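Weren : un nouveau service de table pour la dînette d'apprentissage de Boiko

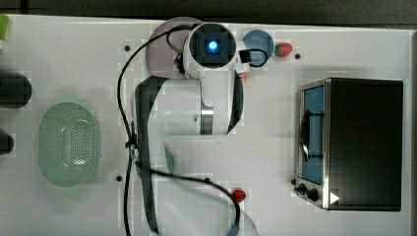
L'atelier Boiko met à jour en août sa gamme de dînette destinée aux classes maternelles et aux ludothèques. Le nouvel ensemble, baptisé Weren, remplace la série Brevevus, dont la fabrication a cessé au printemps. Il reprend le principe des assiettes rondes unies, sans décor ni bord compartimenté, et les associe à des aliments factices de taille proche du réel.

Deux teintes d'assiettes sont proposées au lancement, un vieux rose et un bleu. Les diamètres diffèrent d'une teinte à l'autre, la bleue étant la plus petite. Selon Ivan Zhuravel, responsable du développement chez Boiko, cet écart permet de travailler dans un même exercice le tri par couleur et le tri par taille. La fraise rouge à collerette verte, déjà présente au catalogue précédent, est conservée sans modification de forme.

La série a fait l'objet d'une campagne d'essais de manipulation. Le protocole prévoyait 1 150 prises et déposes, réparties entre assiettes, fruits et accessoires de cuisine. Boiko indique avoir modifié à la suite de ces essais l'épaisseur du bord des assiettes, jugé trop mince pour une saisie latérale. La collerette de la fraise fait désormais l'objet d'un contrôle de tenue à l'arrachement sur 100 pièces par lot.

La distribution est confiée à Worneo, qui assure également la reprise des ensembles Brevevus incomplets. Les structures déjà équipées pourront commander les assiettes seules, le passoire et le four miniatures de l'ancienne gamme restant compatibles avec le nouveau service. La référence complète compte 102 pièces, notice et bac de rangement non compris. Une version réduite, limitée aux assiettes et aux fruits, est annoncée pour les ludothèques itinérantes ; son contenu n'est pas encore arrêté.

Les premières livraisons sont prévues avant la rentrée scolaire. Les commandes groupées passées par les communes seront traitées en priorité, dans l'ordre de réception des bons. Le tarif des pièces détachées sera communiqué par Worneo à l'ouverture des ventes.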